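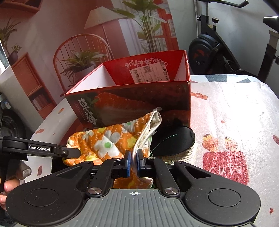 ## 4.2 Borrowing and return of the calculators

The lending scheme at both schools was simple enough to fit on an index card, and at Brerham it was in fact kept on one. A student who had come to math without a graphing calculator took one from the classroom caddy, wrote a name on the sign-out sheet, and put the calculator back in its numbered slot before the bell. We followed five classrooms at Brerham and five at Katham over three terms. The sign-out sheets were collected by the second author every Friday and compared with what was sitting in the slots.

The two records seldom agreed. Calculators were present that had never been returned on paper, and a smaller group had been returned on paper and were somewhere else. Teachers were unsurprised by this. "The sheet tells you who was feeling conscientious," one of them told us, and we have found no reason to improve on that as a statement of the sheet's validity. For the analysis that follows we relied on the slot checks and used the sheets only to estimate how many students borrowed in a given lesson.

Borrowing rose on test days at both schools. It rose more at Katham, where students are asked to bring their own calculator and where a fair number of them do own one, at home, in a drawer. The usual explanation for a high lending rate is that families cannot afford the device. Our interviews support this for some students. For others the calculator was simply one more thing to carry, and the caddy had relieved them of the duty. Villalobos, who carried out the Katham interviews, noted that the students most fluent in the lending rules tended to belong to this second group.

Batteries complicated the picture. The older calculators in the sample run on replaceable cells, and a calculator with dead cells still occupies its slot and still counts as available. Students learned which slots to avoid well before we did. By the middle of the first term, slot wear in one Brerham classroom was so uneven that the good calculators could be picked out by how shiny their keys were. We added a power-on test to the Friday check after that, with some embarrassment that it had been left out of the protocol.

Theft, which the department heads had raised at the planning meeting with considerable feeling, was a minor matter. Over the whole study two calculators went missing and stayed missing. Slide covers vanished at a much higher rate, and we can offer no account of where slide covers go. A calculator without its cover gets its screen scratched in a backpack, and a scratched calculator is the last one chosen, so the loss of a cheap piece of plastic did more to shrink the working set than anything the department heads had feared.

Teachers also differed in what they did with a late return. Some held a student's phone as a deposit, some held a shoe, and one kept a ledger of her own that bore no relation to ours and was, on inspection, better. We had asked all of them to follow the common procedure. Every teacher reported having done so.

**Figure 3.** Hand-held gripper: gray ribbed body, black housings to left and right, and two gripper arms fastened with round silver pivot caps.

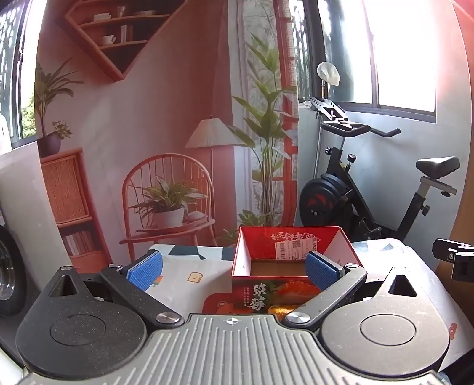 ## 4.3 Limits of the slot check

A check made once a week cannot tell a calculator that never left its slot from one that spent Monday through Thursday in a locker. We considered checking daily and were talked out of it by the teachers, who pointed out that a researcher counting calculators every afternoon would probably do wonders for the return rate. Kaneko's pilot work with shared rulers had run into just this problem, and her rulers had never been so well looked after.

The numbered slots may also have flattered our results. Both caddies were new when the study began, and new storage seems to enjoy a period of good manners. Returns to the correct slot fell off in the second term and kept falling, while returns to the caddy as a whole held fairly steady. Students put the calculator back; they had stopped caring about the number. We treated a calculator in the wrong slot as returned, since no teacher in either school could be persuaded that it mattered, and the third term's slot-by-slot records were dropped from the wear comparison. The battery results use all three terms.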